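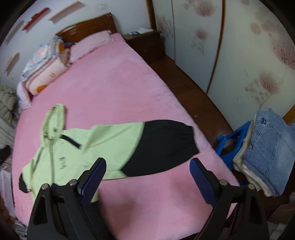

Jannik Ehlers wrote in January to say he is done folding and wants to know which machine he should buy. He has four people in the house, a robot vacuum that works, and a washer that texts him. He figures the part in between must be solved by now.

It isn't, at least for a bedroom with a normal amount of stuff in it. But some pieces of the job are closer than others, and the way you set up the room makes a difference whether the folding is done by you or, some day, by something else.

Can a machine fold yet?

Flat things, yes, slowly. Towels, pillowcases and plain T-shirts have been folded by machines for years, mostly on a clear table with one item at a time. A hooded jacket is a lot harder. It has a hood that won't lie flat, a zipper that is stiffer than the cloth around it, and sleeves that end up underneath. If it has two colors, the machine also has to work out that the black part and the green part are one garment.

I priced a folding cabinet called the Jeria last winter. The secondhand one I found was $636, and you had to clip each shirt in by hand. By the time a shirt is clipped in, I have folded it. I left it where it was.

Folding a hooded jacket on the bed

Lay it front side up with the hood toward the headboard. Close the zipper all the way and run your palm down it once. Turn it over, bring each sleeve straight across the back, then fold the sides in to meet. Fold the hood down over the shoulders. Fold the bottom up to the hood, then once more. Puffy jackets should be hung up if you have the hook for it.

Plush spreads grab at fleece and knits. If the jacket keeps dragging, put a cotton sheet down first. The people who test folding arms at Mockus do the same, I'm told – a surface that holds on to the cloth gives a gripper as much trouble as it gives you.

Keep a stool by the bed

Folded clothes need somewhere to go that isn't the surface you are folding on. A plastic stool at mattress height is fine. Put the heavy things at the bottom: denim first, then fleece, then knits on top. I get this wrong half the time and the pile leans. Carry it to the wardrobe before it gets taller than the stool.

Quilts go at one side of the bed, against the wall if there is one, with the fold facing out. You can then lift off the top one without pulling the rest down.

Small black things

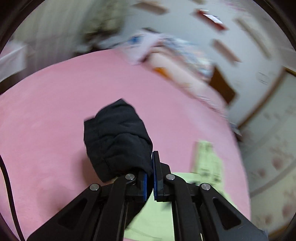 Dzintra Ķēniņš says I am too hard on the machines and that small items are where they'll be useful first. Her argument is that a sock doesn't need to be folded well, only picked up and dropped in the right bin, and a two-fingered gripper can manage that.

I agree with her on the picking up. A bundle of soft cloth gives the fingers something to close on. The trouble is knowing what the bundle is. Dark cloth shows very few creases, and rolled up it could be a sock, a pouch or the sleeve of something bigger. I mix them up myself under a bedroom lamp.

What helps, for people and machines both:

Sort small dark items on a light surface. Pale bedding is good for this.

Turn socks right side out before they go in the wash.

Pair them before you fold anything large, while the bed still has room.

Move chargers and other cables off the bed. A black cable next to black socks gets picked up with them, and a gripper that closes on a cord will pull on whatever is at the other end.

Keep one box for singles and empty it at the end of the month.

What I would buy now

A robot vacuum, if your floor is mostly clear. Mine is a Fivorance and it does a strip of bare wood between a bed and a wardrobe with no trouble. It does not like fringe, straps, or a jacket that has slid down onto the floor, so the clothes have to be dealt with before it runs. I start it at 10 a.m. once the bed is done.

A folding board, the plastic hinged kind, if you want shirts to come out the same width. Kids can use one.

I would not buy anything with an arm on it for the bedroom yet. Gaetano Carbone asked about renting one by the month. The only quote I have seen was $280, with a setup visit on top, and it covered towels only. I told him to wait, and to put hooks on the back of the door in the meantime.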